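**Household chores working group – minutes, 1/24/19**

Held at Brastedstead. Present: Agnes Dahlgren (chair), Saimi Hämäläinen, Nahuel Saavedra, Macarena Toledo (minutes). Apologies: Joaquín Henríquez.

1. Minutes of the July meeting agreed, with one correction: the budget line for grippers is 2110, not 1000.

2. Tidying a dressing table. Saimi presented the task, which is to put small toiletries away in a white organiser with drawers, using two arms.
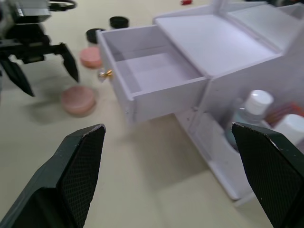
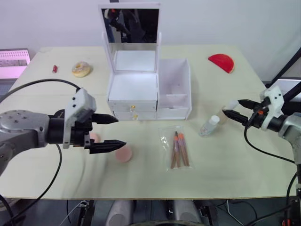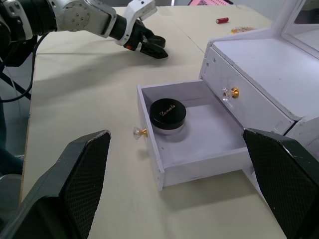
3. Discussion of item 2

 - Nahuel asked which part is hardest. Saimi: the drawers. The knobs are small, and a pull that is slightly off line jams the runner. Rigid items such as jars and bottles are the easier case.
 - Soft items remain open. A makeup puff changes shape under the fingers, and a plastic bag of pencils has no fixed edge to grip. Agnes wants these scored separately from the jars.
 - Macarena queried the mirror. Reflections may upset the depth estimate near the top tray. Saimi to check with the mirror covered.
 - Speed: a person clears the table in roughly 2 minutes. No figure for the arms will be quoted until the trial sheet is agreed.
 - Agnes asked for it to be minuted that a drawer counts as shut only when the front is flush.

4. Shop-floor work. Clastport have asked whether the same arms could restock shelf trays. Nahuel considers it premature – their stock is mostly shrink-wrapped and the aisles are narrow. Agreed to reply after the next set of trials.

5. Suppliers. Görtz have quoted for replacement finger pads. Grileo have not answered.

6. Actions
 - Saimi: 10 trials per drawer, failures logged by cause.
 - Nahuel: reply to Clastport, chase Grileo.
 - Joaquín: draft scoring sheet, soft items on their own page.
 - Macarena: circulate the corrected July minutes.

7. Next meeting: date to be set by Agnes once the scoring sheet is out.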